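Search this site Go

Course Handout 9: Table Rules for Two-Arm Cells

Prepared by Dima Harb for the Prerton lab section. Read before your first session in room 601.

A two-arm cell has one table and two machines that can both reach the middle of it. Most of the rules below come from that fact. They apply to packing and unpacking tasks, and to any task where both grippers work on the same object.

Before power is applied, check that each base is tight on the rail and that the arm cables are clipped. A cable needs enough slack for the full reach of the wrist, but it must not hang where a gripper can catch it. Look under the rail as well. Loose wires below a base are to be reported on form 3782 and left alone.

Set out the objects by hand with the arms stopped. Soft containers such as paper bags go in the center, where both arms can reach the opening.

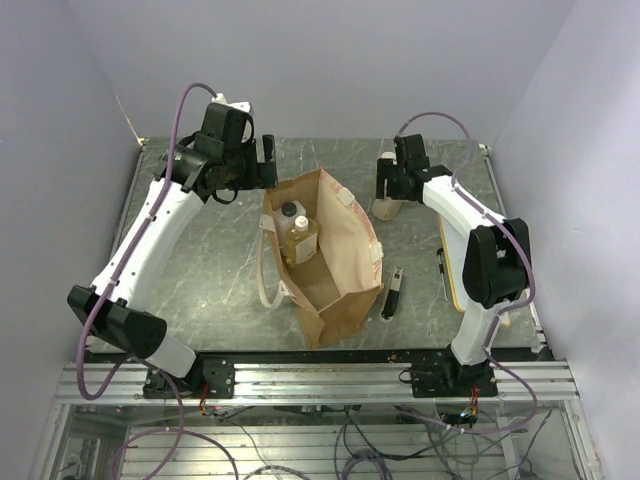 Fig. 1. Bag task, with two bottles inside the open bag.

Sharp tools count as objects and go on the setup list. A knife is placed by a person, never handed to a gripper. Pens and boards that are part of the layout also go on the list. If it is on the table and it is not on the list, stop and ask.

Shared reach. When both grippers have to enter one container, use the lower speed setting for both arms. One person watches the table and keeps a hand at the stop button. The second person runs the program and does not reach in.

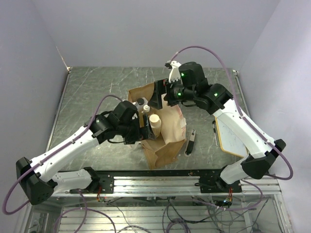

If the bag tears or a bottle falls over, stop both arms, even if only one was involved. Wait until neither is moving before you put a hand past the rail. Restart from the home position and write down the time of the stop in the log.

Groups of two only. Hussam Nimri signs off the checklist at the end of each session. Bring the Votura reading next time.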